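Arm stops dead when it goes for the pen pot – safety stop or my settings?

Posted in: Robots and automation, Help wanted
Tags: simulation, gripper, protective stop

Chinyere Tamuno

Hello all, hoping somebody can put me out of my misery. I'm doing a small pick and place job in simulation for my evening course. It's one arm, a two-finger gripper, a round table, a marker and a mesh pen pot. The marker is meant to go in the pot and that's the whole job. My younger self thought this would take an afternoon!

Most of it runs fine. The trouble comes when the gripper goes down to the pot. Every so often the arm throws a protective stop and locks, and the log says "unexpected contact force" with no joint number and nothing else I can use. I clear it, send the arm home, run it again, and it might be fine or it might lock again in the same spot. My force limit was 800 to begin with. I put it up to 900 and it stopped less often, so I tried 1,000 and then it hardly stopped at all, but on one run the pot went skidding off the table, so I put it straight back down.

I'm planning the moves in Staltura with the Prellix gripper add-on, if that makes a difference. Same table and same two things to handle every time.

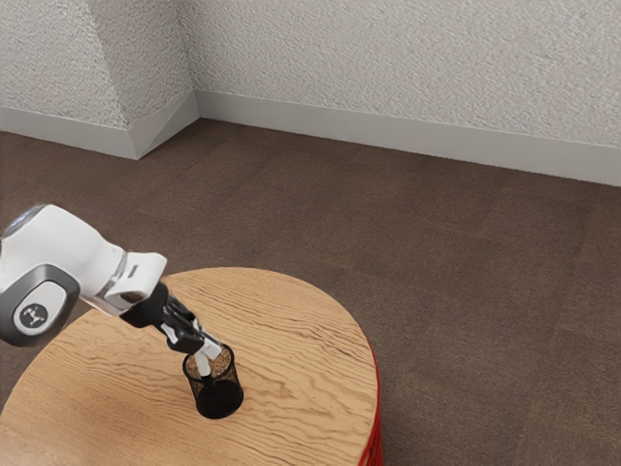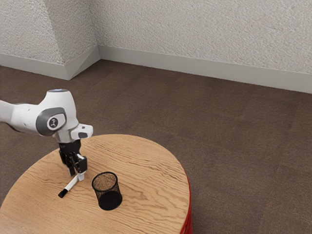
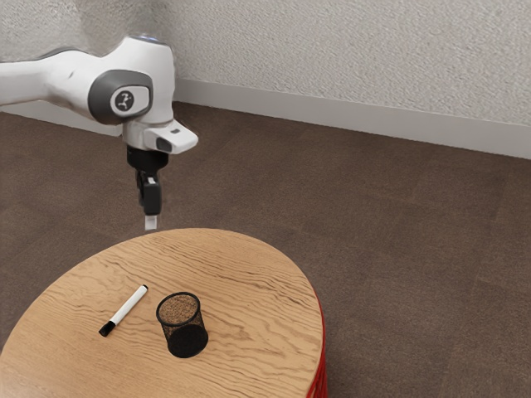 What bothers me is that my tutor wants to run the same program on the real arm in September, and I don't fancy being the person who turned the safety limit up until the message went away. Is there a proper way of finding out what it's touching? I've checked the table height twice, and I've got the fingers going 6 mm below the rim before they close. The marker pick never stops, only the pot. I've also tried running it slower, which made the stop come later but didn't get rid of it.

Any ideas welcome, even rude ones.

Suryani Saragih

Put the limit back to 800 and leave it there, please. I know it's only a simulation, but people copy their settings across to the real thing and forget, and then you've got an arm that will happily push on somebody's hand. You've seen what happened to the pot.

Now the fault. I had something very like it with a wire basket and it took me most of a week. Go and look at the collision shape for your pot, as opposed to the shape that gets drawn on screen. They're separate things, and a lot of ready-made models come with a collision shape that is just a solid cylinder, as if the pot had a lid on. To your eye the fingers are going into an open cup, and to the physics they're pushing down on a solid lump. Sometimes the pot slides a bit and the force stays under your limit, sometimes it doesn't and you get the stop. It would fit with the marker being fine too, as a plain cylinder is a perfectly good shape for a marker.

Turn on the collision view (in my version of Staltura it's under the display menu, yours may have moved) and look at the pot from above. If the top is filled in, that's your culprit. You can build a hollow one from a ring of thin boxes and a flat disc for the bottom. It's fiddly but it works. Don't use the automatic "wrap" option, it will fill the middle in again.

One more thing. Have the program open the gripper and go up a little before it goes home after a stop. If you clear the fault and go straight home with one finger still inside the rim, you'll drag the pot along with you.

And before September, ask your tutor for a slow run with the emergency stop in somebody's hand. A fix in the simulator doesn't tell you the real pot is the same height as your model of it. Measure it!

Maritza Echeverri

mine did this. I deleted the gripper and added it again and it went away. no idea why, worth a go

Mekdes Abdella

I agree with Suryani on the limit, and the shape is where I'd look first as well. I'd only add that you should check which frame your 6 mm is measured from. The Prellix add-on gives you a choice between the fingertip and the palm, and mine went back to the palm after an update without so much as a by your leave. If yours has done the same, the fingers are going down a good deal further than you think, and they could be hitting the bottom of the pot.

Easy way to tell – log the height of the fingertip at the moment of the stop. If it's level with the rim, it's the filled-in shape. If it's down near the table, it's the frame. I wouldn't bother deleting and re-adding anything until you've got that number, as you could end up with a different default and not know what you'd changed.

Chinyere Tamuno

Thank you all! Limit is back at 800. I logged the height like Mekdes said and every stop is level with the rim, and the collision view shows the pot filled in right across the top, so Suryani wins. I'm making the ring of boxes tonight. Fiddly is the word – I've already put one of them in sideways. Will let you know how it runs once I've got the bottom on.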